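TOLTARD — The robot can fold a dish towel. It can do this in four minutes, provided the towel is square, dry, a solid color and already lying flat, and provided that whoever laid it flat has left the table.

That was the state of the art on show in Toltard this December, when Lelloten opened its doors to a group of local business owners who had asked a plain question: can a machine do the chores yet? They wanted to know about towels, dishes, stockroom shelves and the mopping under the fryer. They got coffee, a tour, a towel and a fairly straight answer.

"Some of them, some of the time, with somebody watching," said Ulises Domínguez, who runs the training side at Lelloten. He then asked a visitor to please stop leaning on the table.

The company doesn't sell anything yet. It has an arm that it bolts to a bench, and a library of human beings doing ordinary things with their hands, which it feeds to the arm in the hope that something sticks. The chores on the current list are folding, wiping, sorting utensils, restocking a shelf, plugging things in and pulling a tissue from a box. The tissue was added as an easy one. It has since been moved to the other column.

Most of the action on the floor comes from people. They pick things up with hand-held grippers, two fingers and a body about as graceful as a staple gun, and they put them down again. Then they do it over. One complete recording of a person clearing a table takes less time than it took the visitors to agree on where to stand, and Domínguez said a single one is worth next to nothing. The arm wants a great many of them, on different tables, under different lights, with the cup in a different place.

"The cup is always in a different place," he said. "That's the whole business."

Lelloten has recorded nearly 100 hours of wiping alone. The arm now wipes well. It wipes in neat overlapping strokes, like a person being paid by the hour, and during the visit it kept on wiping for a good while after the spill had gone. Asked how it knew when to stop, Domínguez said that was being looked at.

There was some interest in the pay. The people with the grippers work two shifts, and several used to do the same chores for a living, in kitchens and hotel laundries, without the gripper. One told the visitors that the work was easier on the back and harder on the patience. Another said she had gone home after her first shift and emptied the dishwasher with her own hands at a speed that alarmed her husband.

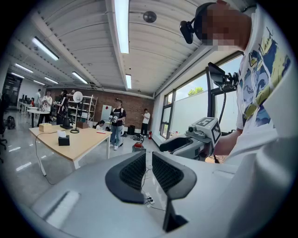 ## The towel problem

Yasir Ghumman had come with a sharper interest than most. He manages the back end of Mohmand, a linen service that supplies restaurants on both sides of the river, and he has 15 people on the folding tables. He brought his own towels.

These were bar towels, washed until they had lost any firm opinion about being rectangles. The arm took hold of the first one by a corner, lifted it, considered it and put it down. It took hold of the same corner again. On the third attempt it produced a fold that Ghumman described as "a sort of envelope," and on the fourth it folded the towel correctly, with the edge of the table protector inside.

Ghumman's fastest folder does a bar towel in a couple of seconds while arguing about soccer. He didn't mention this until he was asked, and then he mentioned it twice.

He was fair about it, all the same. What he wants, he said, is something to work the overnight load, when he can't find anyone and the towels sit in carts until morning. A machine that takes four minutes a towel but never calls in sick could make a dent in a cart by breakfast. He did some arithmetic on the back of the visitor agenda, looked at it and turned the agenda over.

"A small dent," he said.

Cloth is a known misery in this field. A mug has the decency to stay mug-shaped when it is picked up. A towel turns into something else each time it's touched, and a fitted sheet (Ghumman had one of those in the bag too) is a subject the Lelloten staff would prefer to take up at another time. Domínguez looked at the sheet for a while and said no, kindly.

## What it can do for you now

For anyone in Toltard weighing a purchase, the morning did yield a few practical conclusions. Moving identical boxes from one place to another is basically solved, and has been for years. Floors are mostly solved, so long as they are large and nobody leaves a cord on them. Loading a dish rack went well with plates and poorly with anything that had a handle. Sorting forks from spoons was a triumph, greeted with applause, until a visitor from the diner on Clulesley Street handed over a spork.

The dish rack deserves a little more credit than it got. The arm placed each plate upright, left a gap and didn't chip anything. It also rinsed nothing, and a fair amount of what was on the plates at the start was on them at the end. Rinsing is on the list for spring.

Restocking a shelf was the demonstration that the shopkeepers had come for, and it was the closest call of the day. The arm put cans on a shelf with their labels facing out, which several of the people present said they had failed to get from employees with fingerprints. It did have to be handed the cans. The box they came in was opened by Domínguez, with his keys.

That turned out to be the pattern for most of the tour. A person opened the box, cleared the bench, smoothed the towel, moved the chair and swept up the corner of the label. The machine did the middle. It often did the middle quite nicely. The hardware store contingent, who had been quiet up to then, wanted to know whether there was a model that did the beginning and the end, as they had no trouble hiring for the middle.

Domínguez wrote that down.

## When, then?

Nobody at Lelloten would give a year, and a visitor who asked for a decade was told that it depended on the chore. The staff's view, pieced together over the coffee, is that wiping and simple restocking will be good enough to rent out before too long, that dishes will follow once the rinsing is worked out, and that laundry will be along when it's ready. They think the first customers will be places with the same mess every night. Homes come a good way later. A home, Domínguez said, has a different mess every night, and often has a dog.

He does think it's coming. Last winter the arm couldn't find a cup that had been moved the width of a hand. It finds it now, and it picks it up, and it sets it down where it's supposed to go more often than it doesn't. The people who work with it every day speak of it the way one speaks of a nephew who is finally doing all right in school.

The price is also undecided. Asked for a ballpark, Domínguez said it would have to cost less than the person it was helping, and then, after some thought, that it would have to cost less than the person who was helping it. The second figure seems to be giving the company more trouble.

Some of the visitors signed up to have their own workplaces recorded, an arrangement under which Lelloten sends people with grippers to do the chores on site for a few evenings at no charge. Demand for this was brisk. The diner asked whether the people with the grippers could simply keep coming.

Ghumman put Mohmand down for the overnight shift and left a bundle of bar towels behind for practice. He took the fitted sheet home with him.

Lelloten plans another open morning in the spring. Visitors are asked to wear flat shoes, arrive by 9 a.m. and leave sporks in the car.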